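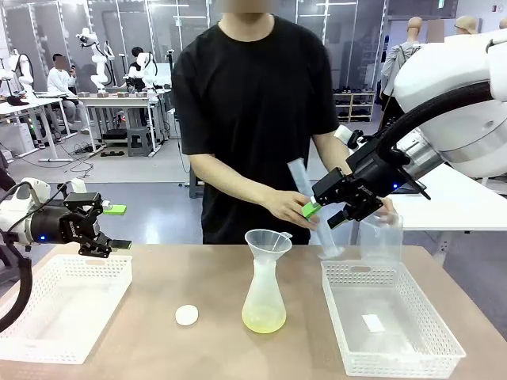

**Chowdary**

Nov 15, 2023

## Wanted: nine people who put lab things away (and have opinions about it)

I've been asked to find out whether sorting plastic labware into open baskets saves any time over the drawers and shelves most teaching labs already have. The people at Skovora, who sell a basket system, say it does. I have read their brochure twice and I still can't find where they measured it. There is a nice graph with no units on one axis.

So I'm running the Grulodley bench trial, and I need participants.

The setup is plain. You stand at a light wooden table with two white perforated baskets on it and the usual plastic pieces: a tall clear graduated cylinder, a flask, a funnel, a bottle cap, a clear container or two. You use them for a short measuring and pouring task, then clear the table. On one visit you clear into baskets. On the other you clear into drawers, which I will have labeled the same way so the drawers get a fair shake. I write down how long it takes and where things end up.

I should say where I stand. I expect the baskets to do well with caps and small pieces and badly with anything tall. A graduated cylinder is a ridiculous shape to store. Lay it down and it wants the whole basket, stand it up and one elbow takes it out. Funnels are worse, because everybody just leaves them in the neck of the flask and calls that put away. Maybe it is. I would like to see what people do before somebody writes a rule.

The labels bother me too. A small paper label dropped inside a basket works until the first thing goes in on top of it. Skovora says users "quickly learn the system." Which users? Learned it from what? If you can't find the label, or you find it and ignore it, I want to know, and you won't be marked down.

### Who I'm looking for

- Adults 18 and over who have worked or studied in any lab, school labs included
- People comfortable standing for an hour
- No more than two from the same workplace, please, or I'll end up studying one lab's habits

You don't need to be neat. I would honestly be glad of a few people who aren't. If you already own the Skovora baskets and love them, you can still apply, but tell me so. The same goes if you threw them out.

People who sell or design storage products can't take part. Sorry.

### What it involves

Two visits to Room 228 at Bomoretti, at least a week apart, in February. Each visit is one hour. It's a working lab with glass partitions, other people will be at their own benches, and it is not quiet. Wear closed shoes and short or close-fitting sleeves. Goggles are here if you want your own size tried on first, so come five minutes early for that.

The liquid used in the task is water with food coloring. It can mark pale clothes.

I film the tabletop and your hands. Faces are blurred in anything I keep or show. If you want your footage deleted, ask within 30 days of your second visit.

### Pay

$282, paid after the second visit. Nothing for one visit only, unless I'm the one who cancels. Parking is not covered, and the lot behind Bomoretti fills early, so take that into account before you say yes.

Skovora supplied the baskets free. They aren't paying me or you, and they see the results when everyone else does. I've put that in writing to them because their first draft of the agreement said something different.

### How to apply

Leave a note at the Bomoretti front desk marked "Grulodley" with a phone number or email, what kind of lab you know, and one item you have never found a decent place for. Skip the résumé. I'll answer everyone, including the people I can't use, once the nine places are filled.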